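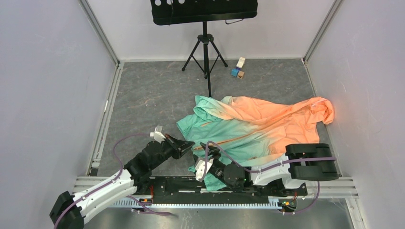

Pfister objected at the rehearsal that the subpoena to the mail vendor was moot once the county party offered to hand over the records itself. The objection comes up often enough that I answer it before slide 2.

Slide 2. Background. The Clisstead county board opened its inquiry into voter mailings last April. The subpoena went to Nikmont, the firm that sends bulk email for the county party. It did not go to the party. Say this slowly; most questions later come from people who missed it.

Slide 3. What was asked for. Three categories: message text, send times, and delivery logs. Recipient names were not requested. The party's motion says that they were. Read the definition paragraph aloud and move on. Do not argue the point here.

Slide 4. Why the offer did not settle it. The party offered copies of the messages. It does not hold the delivery logs; those exist only on the vendor's system. An offer from one holder does not discharge a subpoena served on another. Pause for the Pfister question if it was not raised earlier.

Slide 5. The stay. The judge granted two weeks so both sides could brief the privilege claim. A stay of this kind holds the return date and decides nothing on the merits. Local coverage called it a win for the party. Skip the clipping if short on time.

Slide 6. Privilege. Two arguments in the brief:
First, that internal strategy can be inferred from send times. Weak for messages already sent to the public. Stronger for test sends to staff lists.
Second, that disclosure would burden association. This one needs the full standard on screen. Leave it up while talking.

Slide 7. Scope. The original demand covered 200 days. The amended demand covers 100. Explain that the board narrowed the window on its own motion, before the hearing. Vovard is the comparison case: same type of vendor, no narrowing, and the court cut the demand itself.

Slide 8. Practical points for clerks. Serve the vendor and notify the customer on the same day. Define "log" in the body of the demand. State in writing which fields are excluded. Ask for a preservation letter separately, as a stay on production may not reach it.

Slide 9. Status. Briefs are due February 4, 2022. Check the docket the morning of the talk and correct this slide by hand if the date has moved.

Questions. Have the definition paragraph and the amended demand ready as backup slides. Refer anything on the content of the messages to the board's counsel.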